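By May we had 2151 recordings on the Cerden drive, every one of them a pair of fingers closing on something soft. I loved them all, even the bad ones. The question was whether Vurkano, our little model, could learn to grab cloth from human hands working the gripper – no arm, no programming, just people picking up laundry.

At two in the morning the test finished. I ran down the hall in my socks and read the number out loud to the vending machine. Out of 223 tries on clothes it had never met, it had missed 6!
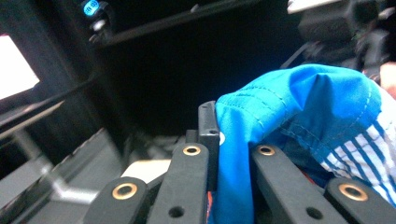 I called Greltex, got the night desk, and told them anyway. The woman there asked if it could fold a fitted sheet. I said give us until fall. Then I went back and started it again from the first shirt, and pulled up a chair to watch.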